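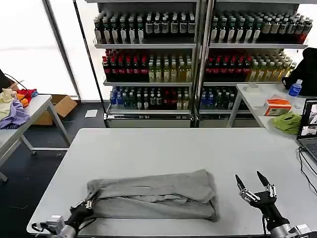
How I pack for a week with one carry-on

I used to check a bag for everything, even a long weekend at my sister's. Then I spent 14 days in June with a backpack and one small suitcase, and I haven't gone back!

Start the night before you think you need to. I lay everything I want to bring on the bed, go make dinner, and come back and take a third of it away. (It's always the extra sweater. Always.)

Now the folding. Shirts and pants get folded the long way first, sleeves tucked in, and then rolled from the bottom up. Press down as you roll so the air comes out. Jeans go flat along the bottom of the case, with the legs hanging over the side for now.

Stuff your shoes with socks and set them heel to toe by the wheels. Rolls go in next, heaviest ones low, and then you flip those jean legs back over the top like a blanket – it holds the whole pile still when you stand the case up.

Toiletries go in last, in a zip bag, right under the lid. My friend Cleiton Lopes puts his in the outside pocket, and I've seen what happened to his toothpaste.

Zip it, lift it over your head once, and if your arms shake, take out a book. Wear the big coat on the plane.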